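Rendelley Refreshment Table System
Set-up Guide, Section 4: Laying out the table
Issued 09/09/2025. Replaces the August issue.

4.1 Scope

This section covers the layout of a single refreshment table: the serving tray, the bottle rack, the basket and the snack tray. Assembly of the table itself is in Section 2. Cleaning is in Section 6.

4.2 Parts required

Serving tray, rectangular, rounded corners
Two-tier bottle rack, clear acrylic
Round woven basket
Snack tray, rectangular, white
Tray liners, pack of 23 (Wallix or equal)

Check each part against the packing slip before starting. Report missing parts to Rehema Ondieki at the Mfinanga store, quoting order code 602.

4.3 Before you start

1. Wipe the tabletop with a damp cloth and dry it fully.
2. Check that the table does not rock. Adjust the feet as in Section 2.
3. Peel the protective film from both faces of the acrylic rack.

CAUTION: Do not use spirit-based cleaners or scouring pads on the rack. Acrylic scratches easily and may craze.

4.4 Placing the serving tray

1. Set the serving tray in the middle of the table. All other parts are placed by reference to it.
2. Turn the tray so that its long sides run parallel to the front edge of the table.
3. Leave the tray clear until the rack has been filled.

Note: Where the table is 600 mm deep or less, move the tray towards the front edge to leave room for the rack.

4.5 Placing and filling the bottle rack

1. Stand the rack directly behind the serving tray, lower tier facing the user.
2. Fill the upper (back) row first: left, middle, right.
3. Fill the lower (front) row in the same order.
4. Turn each bottle so that the label faces forward.

When full, the rack holds six bottles in two rows of three. Use one kind of drink per rack. If a second drink is offered, fit a second rack and do not mix the rows. 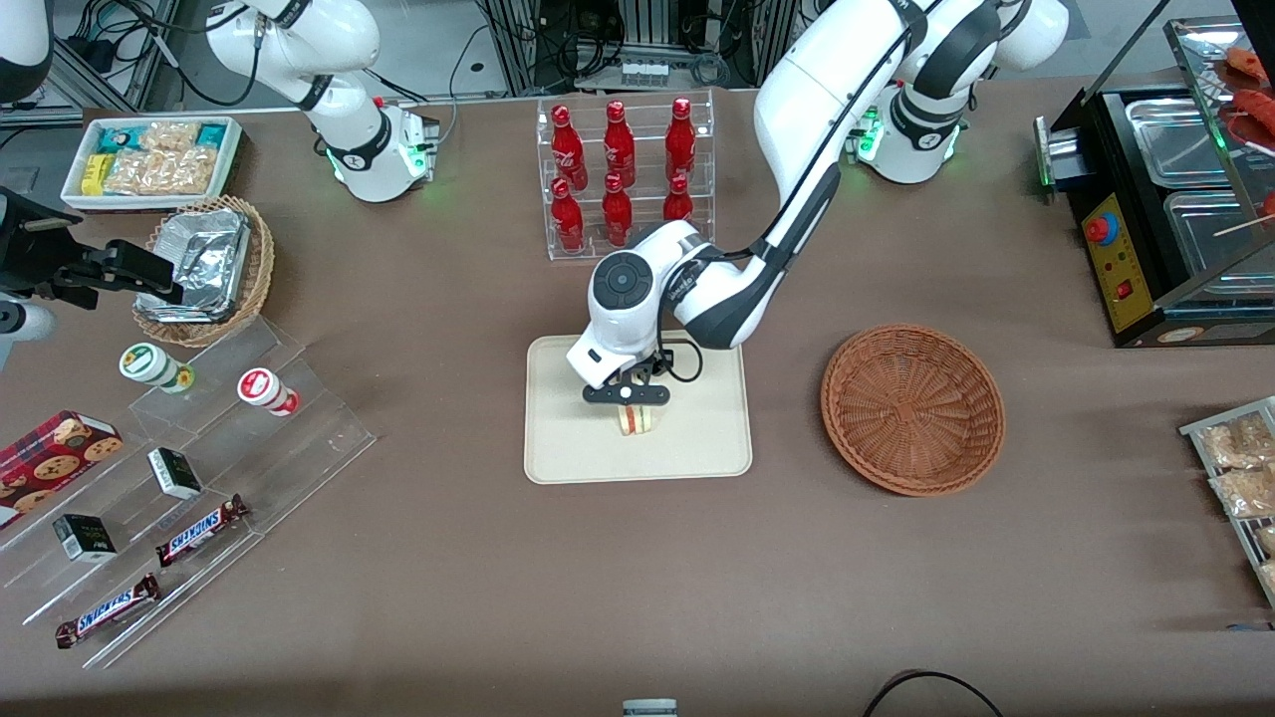
Empty the rack in the reverse order, front row before back row. Reaching over a full front row is the usual cause of a tipped bottle.

CAUTION: Do not lift or slide the rack with bottles in it. Remove all bottles, move the rack, then refill.

4.6 Placing the basket and snack tray

1. Place the round basket to the right of the serving tray. Leave a gap of 17 mm or more between the two rims.
2. Leave the basket empty during set-up. It is filled when service begins.
3. Place the white snack tray at the upper left of the table, seen from the front.
4. Load the snack tray with wrapped items only.

Note: The basket is not lined as supplied. Fit a liner before placing unwrapped bread or fruit in it.

4.7 Serving sandwiches and other small items

1. Wash hands and put on clean gloves, or use tongs.
2. Set items down near the centre of the serving tray and work outwards.
3. Grip soft items lightly by the sides. Pressing from above forces out the filling.
4. Keep items in a single layer.

CAUTION: Chilled fillings must not be left out beyond the time stated on the food label.

4.8 Final check

Rack upright, all caps closed.
Serving tray level, no part overhanging the table edge.
Snack packets unopened and in date.

Sign the set-up card and hand it to the shift lead (Rukidine site: Emmanuel Waweru or Peninah Okoth). Changes to the layout must be agreed with Meenakshi Garg before use. For replacement racks and trays, see Section 7.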